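# Katona -- peças em caixa metálica

Que alegria abrir finalmente esta coleção! O Katona reúne 2445 registos de uma única atividade: tirar peças soltas de uma caixa de chapa e arrumá-las por tipo. Parece pouca coisa -- e depois passamos uma tarde inteira a ver como uma peça mal pousada muda tudo.

## Conteúdo

- `treino/`: 1920 registos
- `validacao/`: 60 registos
- `teste/`: 465 registos
- `notas.csv`: material da caixa, enchimento e turno

As notas foram escritas à mão por Enikő Bognár, em Plandthorpe, e valem mesmo a leitura (a coluna `enchimento` é a minha preferida!).

## A caixa

Metal cinzento-claro, paredes inclinadas. São estas paredes que dão graça ao conjunto, porque as peças escorregam para o fundo e acabam encostadas umas às outras.
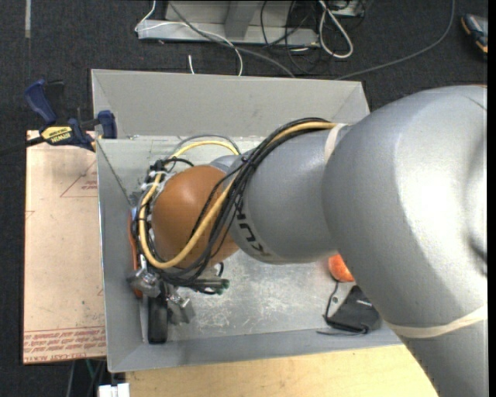

Na versão 4 corrigimos os nomes das peças pequenas, que vinham trocados desde setembro. Quem usou a versão 3 deve descarregar de novo o `notas.csv`; o resto ficou igual.

## Por fazer

- rever o turno da noite
- juntar as caixas de Clernby -- estou ansioso por estas!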